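Writing the bytes is the easy part

The file format used by Skellimex is small enough to describe on one page. There is a 16-byte header, a sequence of records, and an index at the end. Hartmut Kohlhase wrote the first version of the Python writer for it and still maintains the module. When we spoke, he had just closed a bug report in which a user's output was 3438 bytes long on Linux and slightly longer on Windows.

"It was text mode," he said. "The file was opened with 'w' and the bytes were decoded to Latin-1 to make the error message go away. On Windows every 0x0A in the data got a 0x0D in front of it. The header was fine. The index was fine up to the first record that happened to contain a 10."

The fix was one character, 'wb', and the removal of the decode call. Kohlhase would like the error message to be read more often. Python raises a TypeError when a bytes object is passed to a file opened in text mode, and the message says that a str was expected. He regards that as sufficient.

Most of our conversation was about what happens after the open call. Skellimex takes readings from instruments and appends them to files that may stay open for weeks. The early versions of the writer used the struct module with native alignment, which worked on every machine the team owned.

"If you write struct.pack('BI', a, b) you get eight bytes on a normal machine," he said. "If you write struct.pack('<BI', a, b) you get five. Both are correct. Only one of them is in the specification."

The less-than sign selects little-endian order, standard sizes and no padding. Without a prefix, struct follows the C compiler's rules for the platform, and the padding bytes appear between the fields. The first Skellimex files had three zero bytes after every type code. The reader, written by the same person on the same machine, skipped them without complaint because it made the same mistake.

The problem surfaced in December, when Snædís Oddsson wrote a second reader in Rust from the document alone. Her reader failed at the first record.

"I read the spec and I read the hex dump and they disagreed," Oddsson said. "I assumed the spec was right. It took a day to convince Hartmut of that."

Kohlhase puts it at half a day. The old files were kept and are identified by version byte 1. Files written since then carry version byte 2 and the prefix is set once, as a module-level struct.Struct object, so that the format string does not have to be typed again at each call site. The compiled object is also slightly faster, although he has never measured a case in which that mattered.

I asked about buffering, which takes up the longest section of the project's documentation. His answer came in stages. A call to write() on a file opened with 'wb' places the bytes in a buffer inside the Python process. A call to flush() hands them to the operating system. A call to os.fsync() asks the operating system to put them on the storage device. A program that crashes between the first and the second loses data. A machine that loses power between the second and the third may lose data as well.

"People call flush and think they are finished," he said. "They are protected from their own program. They are not protected from the power cord."

Version 1 called fsync after every record. On the test machine it managed 166 records per second, and the instruments could produce more than that. Version 2 collects records and calls fsync every 500 records or when a timer expires, whichever is first. The trade is stated in the documentation: after a power failure, the records since the last sync may be missing.

A partial record is a separate matter. Each record starts with a length field and ends with a CRC-32 of the payload. On opening an existing file, the writer scans forward from the last known good offset and truncates at the first record whose length runs past the end of the file or whose checksum does not match. The check uses zlib.crc32, packed as an unsigned integer. Kohlhase mentioned that in Python 2 the same function could return a negative number, and that he still finds "& 0xffffffff" in submitted patches. It does no harm and he leaves it in.

Append mode was another subject on which he had views. The writer does not use 'ab'. It opens existing files with 'r+b' and seeks to the end after the scan.

"With 'ab' on Linux every write goes to the end, wherever you seek," he said. "Then you want to go back and update the record count in the header, and you cannot. The seek succeeds. The write goes somewhere else. You have a header in your index."

The mode 'w+b' would allow seeking too, but it truncates the file when it is opened. A contributor made that change once, in a branch, and the test suite caught it. The test in question writes 4 records, closes the file, opens it again and expects to find them.

New files are created with 'xb', which raises FileExistsError if the name is already taken. Kohlhase considers this the most underused mode in the language. He has seen the same effect attempted with os.path.exists() followed by open(), and that version has a gap between the two calls in which another process can create the file.

For small files that are replaced whole, such as the configuration block, the module writes to a temporary file in the same directory, syncs it, and then calls os.replace(). The directory matters. If the temporary file is on a different filesystem, the rename cannot be done in one step and os.replace() raises an OSError. Users who set a custom temporary path run into this often enough that the exception text now names both paths.
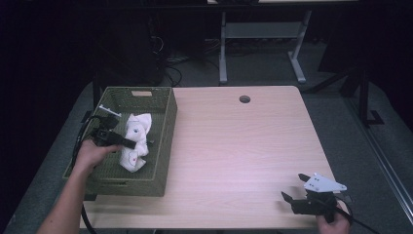

Zarmeena Tarar
Technical writer, storage and file formats

Oddsson joined the second half of the call to talk about memory. Her complaint with the original writer was that it built each record by adding bytes objects together. A bytes object is immutable, and each addition makes a new one and copies the contents. For a record with a handful of fields this is invisible. For a record holding a long waveform, assembled sample by sample, the time grows with the square of the length.

"Use a bytearray," she said. "Allocate it once at the size you need, use pack_into with an offset, and write the bytearray. There is no need to convert it to bytes first. The write method takes anything that supports the buffer protocol."

She also passes slices as memoryview objects, so that taking part of a large buffer does not copy it. One restriction catches people: while a memoryview of a bytearray exists, the bytearray cannot be resized. The attempt raises a BufferError. Releasing the view, either with release() or at the end of a with block, clears it.

The return value of write() came up next. On a buffered binary file, write() accepts the whole object and returns its length. On a raw file, opened with buffering=0, it may write fewer bytes than it was given and return the smaller number. Code that ignores the return value is correct in the first case and wrong in the second.

"We had buffering=0 in one place, for the log of instrument faults," Kohlhase said. "It worked until the disk was nearly full. Then it wrote half an entry and returned, and we did not look at the number."

The fault log is now buffered and flushed explicitly after each entry. Neither of them could think of a remaining reason to use an unbuffered file in the project.

I asked both what they would change in the format if existing files were not a concern. Oddsson would move the index. With the index at the end, a file that was not closed properly has none, and the reader has to rebuild it by scanning. She would write a small index block at fixed intervals and chain them with offsets. Kohlhase would rather keep the single index and make the length field eight bytes wide in place of four. The present limit for one record is a little under 4 GiB, and a user has already asked about it.

Neither change is scheduled. The next release adds a command that prints the header and the first records in hex, with the field names alongside. Kohlhase said he had been doing this by hand with bytes.hex(), which accepts a separator argument from Python 3.8 onward, and had grown tired of counting columns.

Version 1 files can be converted with the script in the tools directory. The script does not modify its input. It needs enough free space for a second copy, and it refuses to run if the output name already exists.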